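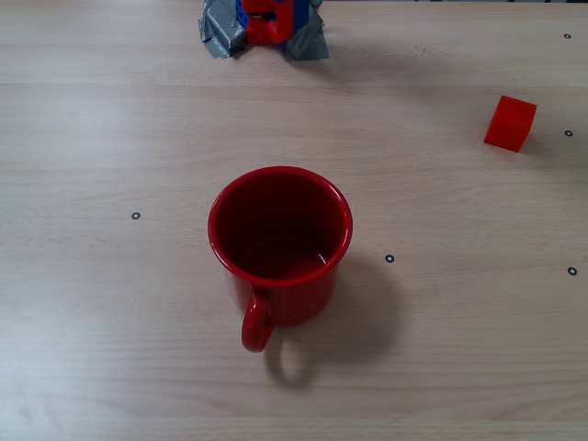 Week 2: Drawing a plain object from above
Print | E-mail

Tutor: Halyna Zakharchenko
Handout, September 2022

You need cartridge paper, an HB and a 4B pencil, a putty rubber and a red crayon. Gultex pads are fine. Work at arm's length and keep the first lines faint.

Start with the rim. Draw it as an ellipse, then put in the base as a smaller one. Join the two with the sides. Leave the handle until the body looks right. Spend 20 minutes on this stage.

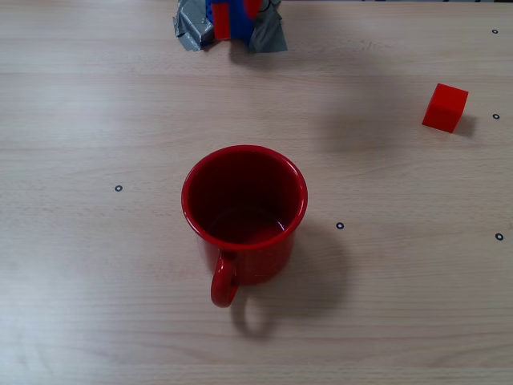

Tone is the part most people rush. Pick out your darkest area before you shade anything. In a red mug it is often the far wall inside, which goes almost maroon, while the bottom stays lighter. Keep the paper clean for the thick highlight on the rim. Draw the shadow as a shape of its own, including the loop the handle throws on the table. The cube has a much shorter shadow, so do that one last and keep it close to the base.

Zoia Tymoshchuk's notes on cast shadows are in the Stelmakh folder, page 100.
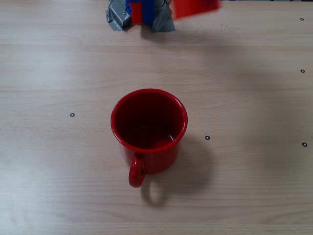

Fig. 3. Red mug, light wood. Note the soft edges of the shadow.

For next time: one sheet, pencil only, a cup or mug of your own by a window. Mark on the back which side the light came from.

Print this page | E-mail this page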